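From: Rhiannon Ifans
To: flosteter-build
Date: May 23, 2024
Subject: Re: [flosteter-build] Finger closing order on the two-arm rig

Yaqin Tang wrote:
> Which finger do you close first on round objects? On Birkska I
> drive both together and anything with a curved side rolls out
> towards the tip. Also, are you still running the cables outside
> the arm?

Thumb first, to a fixed angle, then the long finger on current limit. If both are on current limit the object ends up wherever the friction is lower. The thumb stop is set in the Nicholas config file, line 247, and is the only value I change between objects.

Cables are still outside. I tried them through the wrist and the bend was too tight at the mounting plate. The loop over the back of the hand needs enough slack for full wrist rotation – check this with the power off.

Test pieces are the striped pumpkins and a pepper, with the lavender plate as the target. Head view first, then two from the wrist cameras.

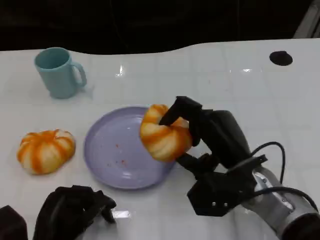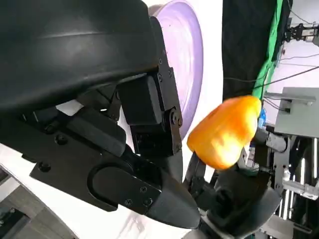
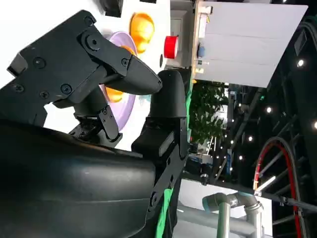

Yaqin Tang has since replied off-list that a fixed thumb only moves the problem to the approach: if the hand comes in 2 mm off, the thumb pushes the object before the finger arrives, and a light one slides on a glossy table. Birkska now pauses at first contact and shifts the wrist to suit before closing any further.

I agree with that and will try it. Virnus (the motor board, for those who joined in May) already reports contact, but the reading is filtered too heavily to be of use at closing speed. I have taken the filter down from 23 samples and the noise is tolerable so far. Log rate is unchanged.

Two open items:

Hinge screws. The ones at the finger pivot work loose after nearly 3000 cycles. Threadlock is on order. Please check yours before the next long run.

Fingertips. The taper is good for edges and poor for anything round. I would like to try a flatter pad on the long finger only – if anyone has a drawing, send it to the list and I will print a pair.

Rhiannon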